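Board Game Boxes and Other Things the Tip Lists Get Wrong

Filed under: Around the House, Game Shelf

I have read the same page of board game storage tips on at least a dozen websites, and I doubt that half the people who wrote them own a game with more than one deck of cards in it. So I spent the slow part of the winter trying the advice on my own shelf. Some of it holds up. A good deal of it is a way to sell you a drawer unit.

Start with sleeves, because that's where the money goes. The usual line is that every card in every game should be sleeved the day it comes home. My copy of Setov has 313 cards, and sleeving all of them made the decks so tall that the box would not shut. The lid sat up by the width of a thumb, dust got in, and the corners split where I'd been pressing on them. I took most of the sleeves off again. The cards that get shuffled every game kept theirs. The ones that come out once and lie on the table all evening don't need them, and I have yet to see one wear out.

If you do sleeve, buy one pack first and try ten cards. "Standard size" on the label means whatever the maker wants it to mean.

Bags next. Little zip bags are cheap and they work, and I have no quarrel with them except that people use too many. Trundholm came to me secondhand with every piece sorted by color, then by shape, in a bag for each. Setup took longer than the first round. Sort by who needs it when. One bag per player, one for the bank, one for whatever gets shuffled into the middle. Cut a small slit near the top of each bag so the air can get out and the lid goes down flat.

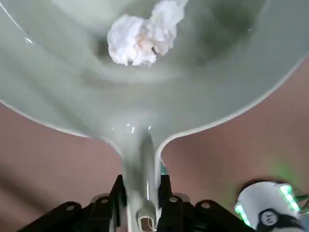 As for wooden cubes, you can wash them, whatever you've heard, but don't soak them. A damp cloth with a drop of dish soap, then a dry towel, then leave them out overnight. The paint on cheap ones will come off on the cloth no matter how gentle you are, so try one cube before you do the lot. Plastic pieces can go in a bowl of lukewarm water. Hot water bends them, and the trick of bending them back with more hot water has worked for me once in four tries.

Cardboard tokens are another story. No water, no wipes, no "barely damp" sponge. A clean white eraser takes off most finger marks. For the ones with snack grease on them, I tried the cornstarch trick that everybody copies from everybody else. I left it on for 60 minutes as told. The grease spot was the same size afterward and now had cornstarch in it. Save yourself the trouble and keep the chips on another table.

Split box corners can be fixed, and this is one place where the fancy product does lose to what's in the drawer. White glue, thinned a little, brushed on the inside of the corner. Press it together with a strip of wax paper on each side and a clothespin to hold it. Leave it until the next day. Don't use clear packing tape on the outside. It looks fine until about the second summer, when it goes yellow and takes the printing with it when you peel it.

Warped boards: everyone says to put them under a stack of heavy books. It helps if the board warped from being stored on a slant. If it warped from damp, the books only hold it flat for as long as they're on it. Mazandarani has a big folding map that lifted at both ends one March, and I gave it three weeks under an encyclopedia. It was flat for one evening. What finally helped was bending it gently the other way, a little at a time, with my hands, and then moving the whole shelf off the outside wall.
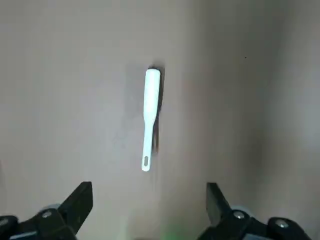

Reading time: 5 min | 80 comments

Which brings me to where you keep the things. Basements and attics are out, and I'd be wary of any closet that backs onto a bathroom. Those small silica packs are said to solve this. One pack in a big box does very little, and once it's full it does nothing at all. Mine are in there mostly because they came with a pair of shoes.

Flat or upright? People get heated over this. Upright is easier to pull from the shelf, and the boxes at the bottom don't get crushed. But upright means everything inside slides to one end unless it's packed tight. I stand up the boxes that are full and lay down the ones that rattle, never more than four high. Rubber bands around the lid are a bad idea in either case. They cut into the edges, and old ones stick.

Foam board inserts are worth making for one kind of game only, the kind you play often with a long setup. I made one for Plollel, which has 524 pieces by the list in its rule book, and it did cut setup down. It also took two evenings and three knife blades. Measure with the sleeves on, if you're using them. Leave a finger gap in each tray. And check that the board still fits on top before the glue goes on, not after, which is how I ended up with Plollel's board living behind the couch.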